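We got to the Malinowski mill a little after nine on a gray Thursday in January, with wet boots and a thermos between us, and Teresa Kołodziej was already at the gate waving us in as if we were cousins she hadn't seen for years. The open day only happens when the yarn store is low enough to walk through, so you take the date they give you and you're glad of it!

The tour starts upstairs with the cones, 4,000 of them on a good week, and then goes down a very steep iron stair (hold the rail, please) to the knitting hall. I have worn rib knit all my life and never thought much about it. Teresa pulled a cuff out to twice its width, let it spring back, and said her mother used to judge a sweater by that and nothing else.

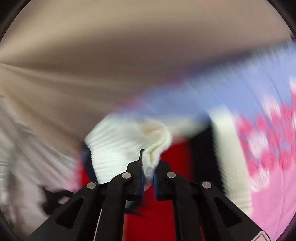
After the knitting hall comes the washing room, which smells of plain soap and is wonderfully warm in winter, so our group dawdled there rather shamelessly. Zbigniew Kubiak has run the big drums for 30 years and he has strong opinions about wool. Cool water, very little soap, no wringing, and dry it flat on an old sheet away from the radiator. He told us about a customer from Grondidstead who mailed back a cardigan that had shrunk to fit a doll, with a rather cross letter, and they keep the letter pinned up by the door.

Lunch was in the canteen, barley soup and rye bread and a plum cake that I went back for. Svitlana Hrytsenko, who designs the children's range, sat down with us and talked about buttonholes for most of an hour, and I could have listened for another. I bought a pair of gray socks in the shop on the way out, and my husband bought two, having said in the car that he needed nothing.

A few readers have written to me since I mentioned the trip, so I'll put the one that came up most often here. 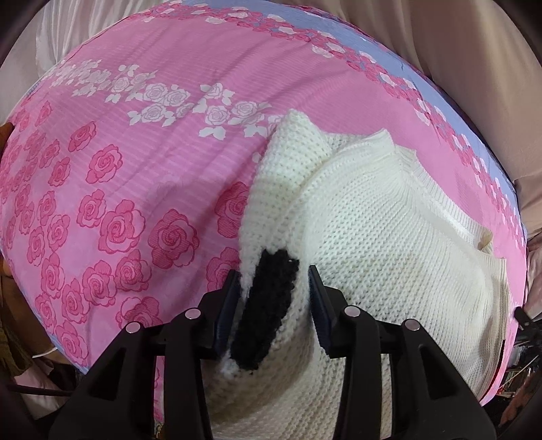

Do you need to book ahead for the open day?

It's best to, because each group is limited to 25 people and the morning ones fill up first. Call the mill shop and ask for Teresa, and mention it if the iron stair would be a trouble for you, as there is a freight elevator at the back and she is happy to take you down in it.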